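Re: [oldboxes] drive swap, keep or toss the cables?
From: Tekle Bogale
Date: June 22, 2023

> I have 2 of the Fludeck towers left from the office clearout and one
> won't see its drive anymore. Shows up on a warm boot, gone on a cold one.
> Is it worth buying another disk or is the board going? Don't want to
> sink money in it if it's headed for the recycler anyway.

Don't buy anything yet. Had the same thing in March with one of mine and it was the data cable. Reseat both ends first, board end and drive end, then try a different SATA port. If it still drops out, swap the cable for one you know is good. Then worry about the disk.

Got mine open again today so I can answer the rest while I'm in here.
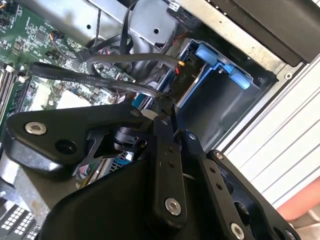
The blue caddy comes out easier if you take the data and power plugs off first. Don't yank it with them on, the plastic on the SATA plug snaps and then you're digging bits out of teh drive. Watch the fan lead too – small header, easy to pull loose with your sleeve and not notice till it starts cooking.

Memory: push the white latches all the way out before you lift a stick. I've got 4 spares here from the Briltlow pile, yours for postage.

As for keeping the old cables, I keep 6 and toss the rest. The ones with a hard crease go straight out, dont even test them.

If the disk does turn out bad I have a 600 gig one you can have, wiped. Asadi wanted it but never wrote back.

Gotta run, will check mail tonight.

Tekle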